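Progress report to the Gitden fund, 28 May 2025
Prepared by Manon Gosselin, for the Uniyal project

Dear Nerys,

Thank you for your patience with this one, and for the kind note you sent after the last call. It has been a busy stretch, and most of what follows is about the software side, where the greater part of your grant has gone this spring.

**Where the data stands**

We now have 1,611 hand-held gripper recordings of people handling clothes in ordinary bedrooms, and 1,049 of them have passed the cleaning step and are in the training set. The rest are mostly waiting on pose tracking. Sushil Bhatt rewrote the part of the tracker that recovers the gripper's path, and it copes far better now with big patterned surfaces, where the old version liked to match one stitch to its neighbor and slide sideways without any warning. Quilts were our worst offenders for months — I can't tell you how pleased we are to have that behind us, or nearly behind us.

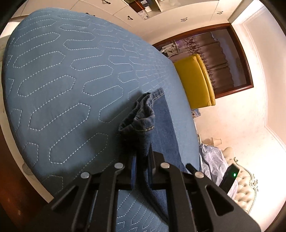
Jeans remain the hardest garment we work with. Denim is stiff enough to hold a fold and heavy enough to pull out of a weak grasp, and a blue pair on a blue bedspread gives the segmentation model very little to hold on to. Pankaj Tripathi has added a second pass that looks for hems and seams before it decides where the cloth ends, and on our test set the outlines are visibly tighter. It's slower, though, and we would like to get that time back before we run it on everything.

**The grasp planner**

The new planner, which we call Gisel, picks a fold to pinch and then plans the next two moves with it, so the arm doesn't lift a cuff into a position it can't finish from. Adel Fawzy ran it through 100 trials in the lab at Udirley. Shirts and towels went nicely. Trousers didn't, mainly when the planner chose the waistband and the fingers closed on a single layer. We've logged every one of those failures with the planner's scores beside it, and reading through them has been the most useful afternoon's work in a good while.

**Still open**

- Wide-angle correction near the rim of the lens is rough, and grasps planned there are less trustworthy.
- The replay tool crashes on recordings longer than 12 minutes. Sushil has a fix in review.
- We haven't settled how to label a garment that is only partly in view.

**Money and timing**

Spending is on plan. We'd like to move what's left of the travel line into computing time, if you are comfortable with that, and I'm happy to talk it over whenever suits you. Our next batch of trials will be trousers only, with the seam-finding pass switched on, and I'll send you the logs along with Adel's notes.

With warm thanks from all of us,
Manon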